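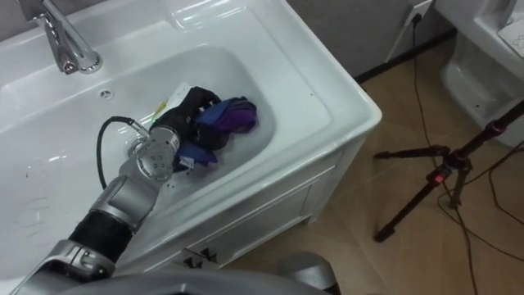

7월, 오전. Brirbridge 세면대 청소 패키지 검토 이틀째. 어제 적은 것은 거의 설치 얘기뿐이라 오늘부터가 본론이다.

먼저 제안서에서 걸리는 부분부터. Sketitberg 쪽 소개 자료에는 "욕실 청소 자동화"라고 크게 써 놓았는데 견적서 항목을 보면 세면대 안쪽과 테두리 닦기까지만 기본이다. 변기, 바닥, 거울은 전부 별도 모듈이고 가격은 "협의". 욕실 청소라고 부르면 안 되는 물건이다. 우리가 Cloltcombe 숙소동에 넣을지 말지 판단하려면 세면대 하나만 놓고 따져야 하고, 그러면 계산이 꽤 달라진다.

성공률 98%라는 숫자도 마찬가지. 시행 2,084회 기준이라는데 성공의 정의가 본문에 없고 부록 각주에 있다. "천이 지정 영역의 표면에 접촉한 상태로 경로를 완료한 경우". 닦였는지는 안 본다는 뜻이다. 경로를 끝까지 돌면 얼룩이 그대로 남아 있어도 성공으로 잡힌다. 이 정의라면 마른 천을 끌고 한 바퀴 돌아도 98%에 들어간다. 문의 메일을 보냈고, 답이 오면 여기에 붙여 둘 것.

## 오늘 볼 것

- 천을 쥔 채로 배수구 둘레를 지나갈 때 천이 걸리는지
- 수전 뒤쪽 테두리, 손목 각도가 나오는지
- 천을 내려놓고 다시 집는 동작 (자료 영상에는 편집으로 빠져 있음)
- 물기가 있을 때와 없을 때 차이
- 케이블이 바닥 쪽으로 처지는 문제

세 번째가 제일 궁금하다. 천은 모양이 매번 달라서 한 번 놓으면 다시 집기가 어렵고, 현장에서는 하루에도 여러 번 놓게 된다. 자료에는 "임의 형상의 직물 파지 지원"이라고만 되어 있다. 지원이라는 말은 편하다. 되는지 안 되는지를 안 적어도 된다.
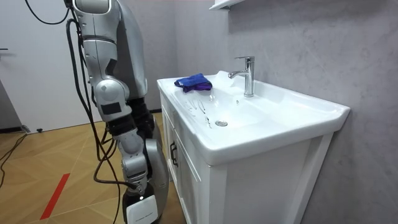
재파지 시험은 천을 테두리 위에 구겨 놓고 시작하는 조건으로 통일하기로 했다. 펴서 놓으면 너무 쉽고, 그릇 바닥에 던져 두면 매번 위치가 달라져서 비교가 안 된다. 구겨 놓는 방식도 사람마다 다르겠지만 일단 한 사람이 계속 놓는 걸로. 시작 자세는 팔을 내린 상태, 베이스는 고정. 베이스를 움직이면 위치 오차까지 섞여서 뭘 재는지 모르게 된다.

파지 횟수는 조건당 18회. 더 하고 싶지만 검토 기간이 짧다. 18회로 98%를 확인하거나 반박할 수 없다는 건 안다. 목적은 어떤 식으로 실패하는지 보는 것이고 숫자를 만들려는 게 아니다. 보고서에 퍼센트로 쓰지 말 것. (지난번 Okafor 건에서 그렇게 썼다가 나중에 그 숫자만 돌아다녔다.)

기록 양식은 세 칸으로 줄였다. 집었는가 / 닦는 동안 유지했는가 / 끝나고 표면이 어떤가. 세 번째 칸은 사람이 눈으로 본다. 기준이 주관적이라는 지적이 나올 텐데, 업체 기준에는 그 칸 자체가 없으니 주관적이라도 있는 편이 낫다고 본다. 조명 방향에 따라 물자국이 보였다 안 보였다 하므로 판정할 때 서는 위치는 정해 둔다. 정면 한 번, 오른쪽에서 한 번.

비용 쪽 메모. 월 구독료가 3,194유로이고 소모품은 별도다. 천은 일반 극세사를 써도 된다고 구두로 들었는데 계약서 초안에는 "권장 소모품 미사용 시 성능 보증 제외"가 들어 있다. 둘 중 하나는 틀린 말이다. 보증을 받으려면 권장품을 사야 하고, 그러면 구두 설명은 없던 걸로 쳐야 한다. 서면으로 다시 받을 것.

그리고 설치비에 "환경 적응 작업"이라는 줄이 있다. 세면대 모양이 바뀔 때마다 드는 돈인지, 처음 한 번인지 불분명. Cloltcombe는 건물마다 세면대가 다르다. 모양마다 부과된다면 여기서 끝난다.

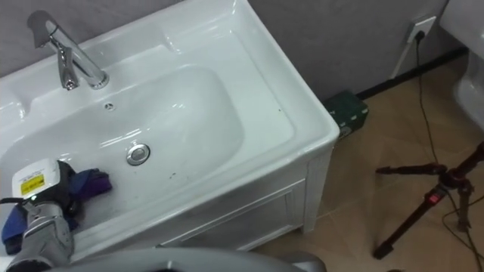
Đạt Sầm: 비용 얘기는 동의하는데 98%를 너무 몰아세우는 것 같아요. 접촉 기준으로 재는 건 이 분야에서 흔하고, 표면 상태는 세제나 천 상태에 더 많이 좌우되잖아요. 동작이 안정적인지만 따로 떼어 보는 것도 의미는 있습니다. 다만 "청소 성공률"이라고 부른 건 업체 잘못이 맞아요. 그리고 세 번째 칸은 두 사람이 따로 적는 게 어떨까요. 한 사람 눈으로만 하면 저쪽에서 바로 그걸 물고 늘어질 겁니다.

두 사람이 따로 적자는 건 받는다. 서로 보지 않고 적은 다음 마지막에 합치는 걸로. 의견이 갈리는 회차는 평균 내지 말고 갈렸다고 그대로 남긴다.

접촉 기준이 흔하다는 건 맞을 수도 있다. 그래도 우리가 사려는 건 깨끗한 세면대이고 접촉이 아니다. 동작 안정성은 첫째, 둘째 칸에서 이미 보게 되니 따로 항목을 늘리지는 않겠다.

양식 고치면서 떠오른 것 몇 가지:

- 천 색이 두 가지라 파지 지점을 메모하기 편하다. "파란 쪽/보라 쪽"으로 적으면 됨. 단색 천으로도 한 조건은 돌려야 한다. 색 차이에 인식이 기대고 있을 가능성을 배제 못 함.
- 배수구 마개 둘레는 따로 판정. 평평한 면과 한 칸에 섞으면 나쁜 결과가 묻힌다.
- 천을 짜는 동작은 제품 범위 밖이라고 한다. 그럼 누가 짜나. 사람이 짜야 한다면 인건비 절감 표를 다시 써야 한다. 제안서 표에는 그 시간이 0으로 들어가 있음.
- 비상정지 후 재시작하면 경로 처음부터인지 중간부터인지 확인. 설명서에서 못 찾았다.

오후 2시에 물기 없는 조건부터 시작. 각주 건 답장은 아직 없음. 구독 조건 서면 회신도 같이 요청해 두었고, 둘 다 안 오면 보고서에는 "미확인"으로 적고 넘어간다.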